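Home | Guides | Cell Setup | Safety | Downloads
Updated September – by Nouhaila Cherkaoui
12 comments | 20 shares

4. Working inside an open computer case

This section covers hand-guided work with the Trotura arm on desktop computers. Read section 3 first if the gripper has been changed.

4.1 Before you start

1. Shut the computer down and unplug it from the wall. Hold the power button for five seconds.
2. Take off the side panel and store it away from the arm.
3. Clear any cable that crosses the path of the gripper. Tie it back or unplug it.
4. Set the speed limit to 20 mm per second and select Hand Guide on the pendant.
5. Check that the stop button is within reach of the person guiding the arm.

CAUTION: Do not wear gloves with loose cuffs. Long sleeves must be close fitting or rolled above the elbow.

4.2 Bringing the gripper in

6. Move the gripper to a point 300 mm from the case, then wait for the ready tone.
7. Guide it in with one hand. Hold it from the outside and keep your fingertips out of the gaps between the links.
8. Stop before you reach the drive cage and look at the cables from the side. 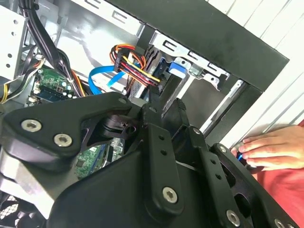
Fig. 4-2. Gripper at the open case, hand at the side. Note the power connector and blue SATA cable at the drive.

9. Keep the links clear of the cable loops at the drive. A plug that is pulled sideways can crack the socket.
10. Do not rest the gripper on the motherboard, even with the arm in hold.

NOTE: Only one person guides the arm. A second person may watch but must keep both hands outside the case.

4.3 If the arm stops

Error 394 means the force limit was reached. Let go, look for contact, and back the arm out along the way it came in. Do not raise the limit to clear the error – at Amurden this needs a sign-off from Hajar Ashour or Spyros Janevski. Write the stop in the cell log before you restart.

Previous | Next: 5. Removing a drive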